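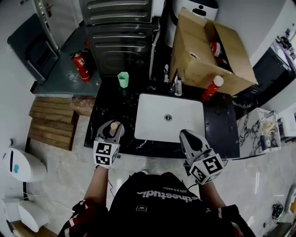
Figure 4. Countertop work with two grippers.

1. Stand at the counter and take one gripper in each hand.
2. Keep both marker cubes uncovered.
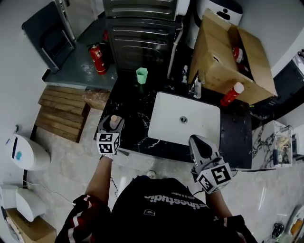

3. Move small bottles one at a time, keeping them upright.

Caution: Route the cable clear of the basin.

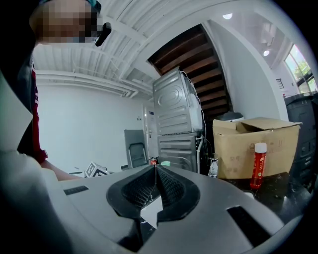
4. Inspect the gripper pads every 200 cycles. Record wear on the Pimemari log sheet.

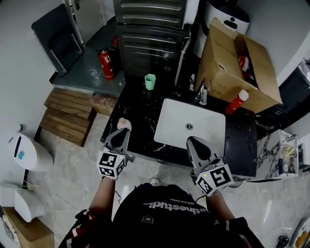
Nundwood, December 21, 2023

Note: Stop after 7 failed grasps in one session and notify Esther Rweyemamu.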